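4.2 Viewing conditions and recall of supporting cast

The second study asked whether people remember supporting actors differently when they watch a film at home and when they watch it in a cinema. We recruited 220 adults in Ollville through notices at the town's two cinemas and its library. Each person saw the same action comedy, Tratov, either in an evening cinema showing or on their own television within the same month. We chose the film because it has a large cast, a single setting and no earlier entry in a series, so viewers could not draw on knowledge of the characters from other titles.

Participants filled in a recall sheet the next morning. They listed every character they could remember, gave the actor's name where they knew it, and wrote one line on what the character did. Two coders marked the 1,725 entries separately and settled differences by discussion. Entries that named the actor but not the character were kept and marked as partial.

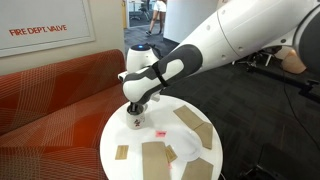
Figure 3. White robotic arm with its gripper fingers in the opening of a mug.

Home viewers left out more supporting characters than cinema viewers, and the gap was widest for parts with little dialogue. Most of them also reported doing something else during the film, such as cooking, answering messages or making tea. We coded these tasks by whether they took the eyes off the screen. Handling a mug like the one on the round table in Figure 3, with a small cartoon printed on its side, was coded as a minor task if the viewer stayed seated, and as a major task if they left the room to fill it. Major tasks went with lower recall in the second half of the film but made no clear difference in the first.

Recall of the two leads was close to complete in both groups. The part of Santoro, who appears in only three scenes, was listed by 59 home viewers. Several of them confused him with Alia's driver, and we counted these entries as errors even where the line of description was correct. Age had no clear bearing on this confusion. We return to it in Section 5, where the same recall sheet is used with a drama.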